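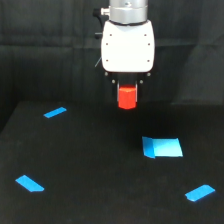
Arboleda Learning Centre, Furnishings Subgroup
Minutes of the November meeting, small meeting room, 2.00 pm

Chair: Mercedes Puma
Apologies: Relthorpe campus

1. Previous minutes
Accepted without amendment.

2. Black tables
The subgroup noted that the matte black tabletops mark readily and that coloured tape remains the preferred method of setting out work areas. Blue tape is to be retained as the standard colour. Staff are asked to lay corner pieces only, and to avoid taping full borders. Solvent cleaners are not to be used on the tops.

3. Backdrop fabric
Plostham has quoted for dark grey fabric at 41 dollars per metre, hemmed. Members discussed whether creases could be reduced by hanging the cloth overnight before use. The quote was accepted for up to 20 metres, to be charged to the furnishings line, which stands at $2000.

4. Coloured blocks
Vistska has advised that replacement blocks are sold in boxes of 40. The subgroup favoured plain red. Order deferred until storage in the east cupboard is settled.

Action: M. Puma to confirm the fabric order and circulate the cleaning instructions to Relthorpe.

Meeting closed 2.50 pm.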